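Home Our Spirits About Us Visit Stockists Contact

About Trestumden

Mar 2, 2018
By Efraín Cabrera

Hello, and thanks for clicking on the page that most people skip on the way to the shop. I'm Efraín, I started Trestumden, and I still do most of the mashing, most of the lifting and a fair share of the washing up. We're a small rye whisky distillery on the harbour side of Skurnport, in a long brick building that used to be a sail loft and then, for a good many years, a place where people kept boats they'd stopped using. It leaks in one corner. We've had three different roofers look at it and we now keep a bucket there and call it part of the tour.

I didn't grow up in whisky. I was a baker, and a fairly decent one, and what got me into this was rye bread. I'd been buying rye from a farm a few miles inland and I got talking to the farmer about what else you could do with it, because he always grew more than the bakers wanted. He had a bottle of American rye in the kitchen. We had a glass, then another, and I went home and read about stills until two in the morning (I had to be up at three to light the ovens, so that was a long day). For a couple of years after that I spent every holiday working for nothing at other people's distilleries, shovelling wet grain and asking too many questions. Then I sold my half of the bakery and here we are.

The first thing I bought was the still. She's called Pusent, the name came with her on a little brass plate and I've never found out what it means. She holds 1,225 litres, which sounds like a lot until you learn how little whisky comes out the other end. She'd been making fruit brandy before she came to us and for the first few runs I swear everything tasted faintly of plums! I'd half like to get that back, to be truthful, but we've never managed it since.
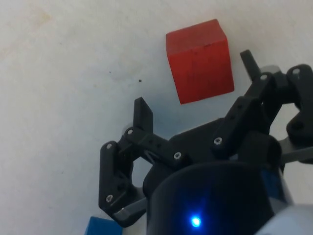
Why rye, when nearly everyone else on this coast is making gin or malt?

Rye suits the ground round here and it suits me. It puts up with poor sandy soil and cold springs, it gives the spirit a peppery, bready taste I've loved since my bakery days, and I already knew how it behaves in a tub of warm water. It behaves badly, by the way. Rye goes sticky when you mash it, properly sticky, like wallpaper paste, and on our second ever mash we blocked every pipe in the building and had to dig the tun out with a garden spade.

We've got better at it. We mash a bit thinner than we used to and we give it longer, and we add a portion of malted barley to help things along. After that it ferments for five days, which is on the slow side. You could do it quicker, plenty of people do, but somewhere in the fourth day the smell changes from porridge to something like green apples and I don't want to lose that. If you're walking along the harbour and you catch a whiff of apples and toast, that's us.

Everything goes through Pusent twice. The first run is quick and fairly dull and I mostly use it to catch up on paperwork. The second run is the one I won't leave. I sit beside the spirit safe with a flask of tea and decide when to start keeping the spirit and when to stop, and I do it by nose, with the hydrometer there to tell me off if I get carried away. I cut quite late at the front end. It costs us a few litres each time but I'd sooner have a clean spirit and slightly less of it.

Then it goes into wood. Most of our casks are new oak with a medium char, and they're small ones, 100 litres each, because a small cask gives you more contact with the wood and because two of us can roll one up the ramp without anyone getting hurt. We also have a handful of old sherry casks that I bought on a whim and then had to move all the racking for. The warehouse is the back end of the sail loft, and it can take up to 271 casks if we stack them the way the builder told us to. We're a long way off that. The sea air gets in under the doors and the temperature goes up and down a fair bit between seasons, and I'm sure it does something to the whisky, though I'd be fibbing if I told you exactly what.

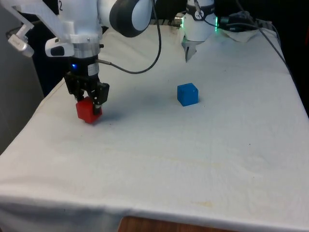
The waiting was the hardest part for me. With bread you know by breakfast whether you've got it right. With whisky you fill a cask, write the date on the end and go and find some other way of paying the electricity bill for three years. Ours was contract work (we distilled a caraway spirit for a restaurant, and a very odd beetroot thing that I'm not going to talk about) and I did early shifts back at the bakery as well, two mornings a week. My old business partner was very good about it and only made fun of me a bit.

Our first whisky finally came out in December, just over three years after it went into the casks. We named it Kassa. It was a marriage of five casks and it made 843 bottles, all of them filled and labelled by hand over four very long evenings in the front room, with the heater on and somebody's awful Christmas compilation going round and round. I can still tell you which bottles I labelled, because mine slope slightly to the left. If you've got a sloping one, sorry, or congratulations, depending how you look at it.

Kassa is bottled at 46 per cent. We don't chill filter it and we don't put any colouring in, so it can go a little cloudy if you add ice or leave it somewhere cold. There's nothing wrong with it when it does that. I get black pepper and rye crust on the nose, then orange peel and a sort of dark honey, and a dry finish with a bit of clove. My mum gets "varnish, but a nice one". I like it with a teaspoon of water, and in winter I like it hot with lemon, and I've stopped being embarrassed about saying that in front of whisky people.

Most of the first batch went to people within a bus ride of the distillery, and I was really pleased about that. We did keep some back for a few shops further off, and the stockists page has the list. We don't do a numbered collector's edition in a wooden box. I've been asked a lot. I made it to be opened, and I'd be quite sad to think of it sitting in a cupboard for twenty years waiting to be worth more.

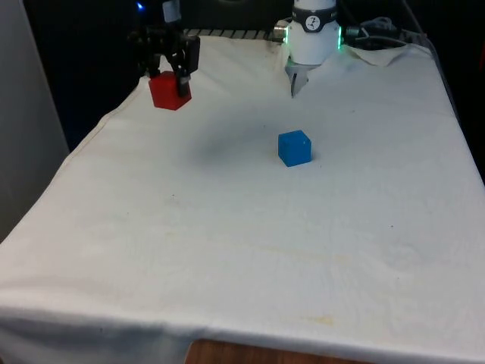 One customer wrote to us after Christmas to say she'd bought two bottles, one to drink and one to keep, and that the one to keep had lasted until New Year's Day. She also said the pepper was too much for her on the first night and just right by the third, and could we please never make it any milder.

We won't be making it any milder! The second batch will be a touch different all the same, as the rye came from a wetter summer and the grain was smaller. I've tasted it from the cask and it's rounder, more biscuit than crust, with the pepper turning up later on. I thought about blending it to match the first one and then decided to leave it be. Harvests change and I'd like you to be able to taste that.

All our rye still comes from the same farm. We pay for it up front in the spring, before it's been cut, so the farm isn't left guessing. The spent grain goes back there afterwards for the cattle, who come running when they hear the trailer. What's left in the still after the first run gets spread on the fields. The bottles are a plain stock shape, nothing special, and if you bring your empty back clean, with the label still on, we'll knock a pound off the next one.

As for who we are, there are four of us now, and one of those is only here on bottling days. We all do a bit of everything. If you ring up, you might get whoever is nearest the phone, and if it's a distilling day you'll need to shout. Emails are better and I read all of them, usually late in the evening, so forgive the spelling.

You're very welcome to come and look round. Tours are small because the still room is small, eight people at most, and they take an hour and a half if I'm doing the talking (an hour and ten if I'm not). You'll see the mash tun, you'll meet Pusent, and you'll get to try the new spirit straight off the still alongside Kassa so you can taste what the wood has done. Wear shoes you don't mind getting damp. There's a step down into the warehouse that catches everyone, me included. Drivers get a little bottle to take home. We can't take under-18s into the still room, I'm afraid, but well-behaved dogs can wait in the office, where they'll be made a terrible fuss of.

Parking's on the harbour road, and it's free after five. Come in by the green side door, the big one at the front sticks.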